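3.2 Wiping down the bottles: what people do with a marked container

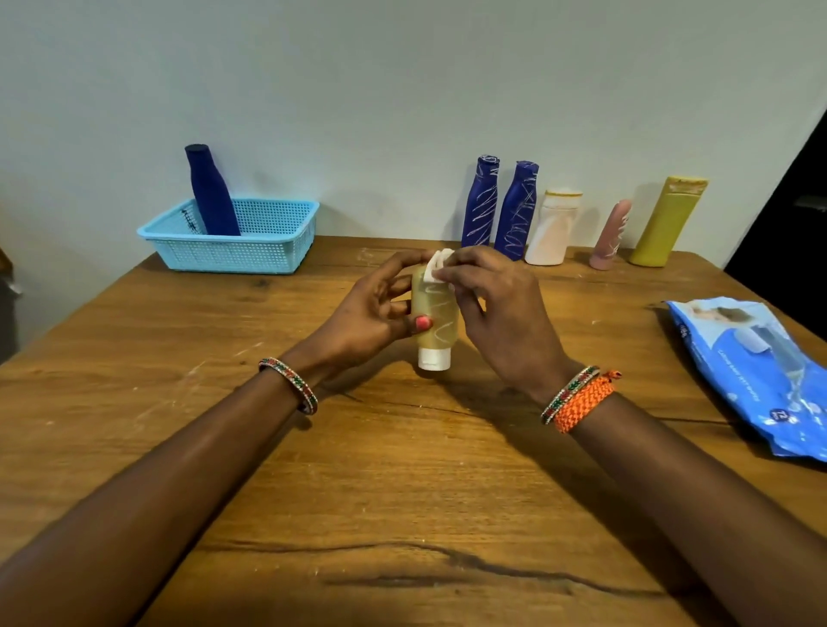 We came to the wiping task rather late in our planning, and it has become the part of the study we are fondest of. Most earlier work on household cleaning looks at large flat things such as worktops, floors and windows, where a person can settle into long strokes and let the arm do the thinking. A small plastic bottle gives no such comfort. It is round, it is light, it tips over if pressed from one side, and the cloth has to follow a curve that keeps running away from it. Anyone who has tried to get pen off a sauce bottle while talking to somebody else will know what we mean.

Fig. 4. Wiping a translucent yellow squeeze bottle, held upright on the table with its cap downwards. The white scribbles on its surface are partly wiped. Other bottles stand along the wall.

Each person sat at an ordinary wooden table and was given a set of plastic bottles and containers of different shapes, with scribbles on their surfaces. We asked only that they clean them as they would at home — no order was set, and no time limit either. Over the whole study we recorded 137 sittings and 1,198 wiped items, which kept Etenesh Yilma, who did nearly all the coding, busy from June until well into the autumn.

The grip interested us most. In Fig. 4 one hand holds the bottle around its middle, thumb to the front, and the other rubs near the shoulder with a folded wipe. We call this the "post" grip, as the holding hand does the work of a post in the ground. It was the usual choice for soft squeeze bottles, whose sides give way under the cloth, and people who began with some other hold very often drifted into it. Wide containers were treated quite differently, and many people simply laid a palm on the lid and turned the whole thing beneath the wipe.

Folding matters too, and we had underrated it. A folded wipe gives a firm edge that can be worked into the shoulder of a bottle, and it can be opened and refolded to find a clean face. In 61 of the sittings the wipe was refolded at least once before the first item was put down. The remaining people bunched it up in the fist and seemed perfectly happy.

Print this section | E-mail this section to a colleague

Reader comments (3)

Liem: A lovely read. Did you try glass as well? My guess is that the post grip would be much less common there, as the sides don't give.

Berhanu Moges: Thank you, Liem! No glass this time, I'm afraid — we were nervous about breakages. It is on our list for the next round.

Inel: I am a buncher and always have been. Will the coding sheet be shared? I'd like to try it with my own students.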